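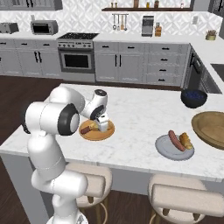 Household Robots and Everyday Chores: Frequently Asked Questions

The Wakden Center for Home Automation receives many inquiries from residents, care providers and small businesses about what robots can and cannot do in a kitchen, a laundry room or a workshop. The answers on this page are reviewed each June by Brenda Painemal, head of public information, and Bautista Godoy, who leads the kitchen tasks group.

GENERAL QUESTIONS

Can a robot do my household chores today?

In part. Floor cleaning and lawn mowing have been handled by dedicated machines for years. Chores that require picking up, turning, folding or carrying many different objects are still at the research stage. A robot arm may complete such a chore well in one kitchen and fail at it in another where the counter is higher or the plates are a different shape.

Which chores are closest to being ready?

Chores with few steps, firm objects and a generous margin for error. Moving cups from a counter to a shelf is a good candidate. So is sorting clean utensils into a drawer, provided the drawer is already open. Making a bed, packing a school lunch and cleaning a bathtub remain a long way off.

Why does a machine that can weld a car have trouble with a sandwich?

On an assembly line, each part arrives in the same place and at the same angle, and the robot repeats a fixed path. Food offers no such order. Bread gives way when it is squeezed. A sausage rolls. Two rolls from the same bag will differ in size, and the grip that suited the first may crush the second. The robot must look, decide and adjust every time.

KITCHEN TASKS

What kitchen work does the Center study?

The kitchen tasks group works on food assembly, table setting and clearing. These tasks are first attempted in computer simulation, where a dropped plate costs nothing and the same attempt can be repeated overnight with small changes. Tasks that perform well are then moved to the test kitchen at our Sosa building.

How is a task judged?

Each task is divided into stages, and each stage is scored separately. A typical food assembly task at the Center has 3 stages: placing the items, combining them and serving. Under the current Drevura scoring guide, a task must reach a success rate of 65 percent in simulation before it is approved for the test kitchen. Members of the public are sometimes surprised that the figure is so low. It is a threshold for further study and should not be read as a standard for home use.

Why is carrying food considered difficult?
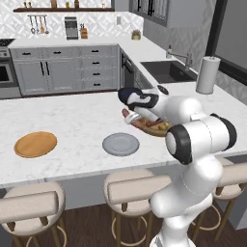

Carrying is often harder for a robot than picking up. An object that is gripped directly will usually stay where it is held, but an object that rests on something else is free to slide. A person with a tray feels the weight shift and corrects it without thinking. With a serving board held above the counter, as in this simulated kitchen, the arm has to keep the whole board steady while a sausage near one end and the small round items toward the other are held by nothing except their own weight. A tilt of a few degrees may be enough to start them moving. The arm must also choose where to set the board down, and it should lower the board gently and release it only when the board is fully supported.

Do results in simulation carry over to a real kitchen?

Partly. Simulation is reliable for questions of reach and path: whether the arm can get to the back of the counter, or whether its elbow will strike a cabinet door. It is less reliable for touch. Soft bread, wet surfaces and sticky sauces are difficult to model, and results for tasks involving them usually fall when the work is moved to real equipment.

Can a robot cook on a stove?

The Center does not test unattended cooking. Heat, hot oil and open flame call for safety measures beyond those of our present program. Work is limited to cold assembly and to food that has been cooked in advance by staff.

SHOP-FLOOR TASKS

Are robots further along in workshops than in homes?

In general, yes. A workshop can be arranged to suit the machine. Bins can be fixed in place, lighting can be controlled and people can be kept at a distance. The Center's Justlow project studies 2 shop-floor chores, loading parts into a tray and wiping down a bench. Tray loading is the more advanced. Bench wiping is slower to develop – the robot must recognize when a surface is clean, and metal dust is hard for a camera to see on a dark bench.

Will these machines replace workers?

The Center does not issue employment forecasts. In the trials carried out to date, a trained person has been present at all times to reset the work area and to stop the machine when necessary.

SAFETY AND COST

Is it safe to stand near a robot arm?

Visitors to the Sosa building remain behind a marked line while an arm is powered. Staff who work inside the line complete 3 hours of instruction and carry a stop control. Arms intended for use near people move slowly and are built to halt on contact, but a slow arm holding a knife or a glass jar is still a hazard. Sharp tools are excluded from our trials for this reason.

When will I be able to buy a robot that does all of this?

The Center is not able to give a date. Readers are advised to treat demonstration videos with care. A short video shows one successful attempt and does not show how many attempts came before it, or whether a person was guiding the arm from another room. Before purchasing any household robot, ask the seller which tasks it performs without assistance, how often it fails and what happens when it does.

May I visit or take part in a study?

Group visits to the test kitchen are offered in the morning, beginning at 10:00 a.m., and must be arranged in advance through the public information office. Persons wishing to take part in a study may leave their details at the front desk. Participants must be 18 or older and should mention any food allergies when registering.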